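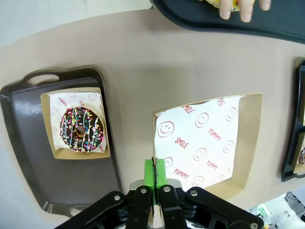
Nemness starts 2,000-run push on food box handling

4/16/22

Nemness has started recording the big set. 2,000 runs, all of them on food packing and tray work, all of them going into the training pile for the arm software it wants in front of customers by August.

The company has been quiet since winter. Word was that the first set was too small and too tidy, and Venkatesh Amin, who runs the data side, pretty much confirmed it on Friday. "We had 100 good runs and the model learned those 100 runs," he said. "Move the tray over a bit and it was lost."

So, more runs, and messier ones. Boxes get put down at an angle. Trays go left, right, far edge. A small box with a chocolate donut in it on one tray, a bigger box with nothing in it next to that, and the arm has to deal with the one it was told to deal with. The printed liners stay in, smiley faces and all. Amin wanted them in. Early tests used plain boxes and the first time someone brought in a printed one the whole thing fell over (the software, not the box).

How it works, short version. A person steers the arm through the job by hand controls, the wrist camera records along with the joint positions, and each run gets a line of text saying what was done. "Move the empty box to the tray." That sort of thing. Then somebody resets the table and it goes again. People working the table can be in view, hands included, and those runs are kept. A kitchen has hands in it, is how Amin puts it.

Bad runs are kept too, marked as bad. Drops, missed grips, crushed corners. Yamuna Raju does the marking and says the crushed corners are the most usefull thing in there. Cardboard gives when you squeeze it and the arm can't feel much, so the model has to pick it up from pictures. She has asked for more of them. The operators are happy to help, she said.

Pace so far is 40 runs a day with 4 operators on shift. Raju thinks that goes up once they stop arguing over the wording of the text lines. Current argument: "box" or "container". Box is winning.

The gripper is the usual two-finger one with the green pads. Subbarao Unnithan on hardware said they tried a harder pad last month and went back. It slid on thin card edges. No plans to change it again before the set is done, as a new pad halfway through would mean a set that doesnt match itself.

Money is partly from Stollov, the catering supplier, which gets first use of the trained model on its packing tables. Neither side would give a number. Stollov's Ajith Poduval would only say the company has staff spending whole mornings moving boxes from one tray to another and would like them doing something else. Asked if that meant fewer staff, he said no. Asked if he would put that in writing he said to call the office. We called the office. Will update if they call back.

There was talk of Trisix being in on it as well. Not so, per Amin. They looked at sharing data, but Trisix records from an overhead camera only and Nemness wants the wrist view as the main one. Talks ended there, on good terms he says.

Still to be settled: who else gets the recordings. Nemness put its first 100 runs out for free and a few school labs picked them up. The new set may stay in house until Stollov has had its turn. Sreekumar Gowda, who handles the releases, wants at least a slice of it out the door early, bad runs included, and says he is still making that case. A decision should come once the first half is recorded and checked.

Next up after the donuts is sandwiches in wrap. Raju is not looking forward to it. Wrap shifts around when it's picked up, and two operators will fold the same sheet two different ways, so the text lines get longer and the arguments start over.

Nemness is looking for two more operators, evening shift. No robot experience needed, steady hands prefered. Details are on its jobs page.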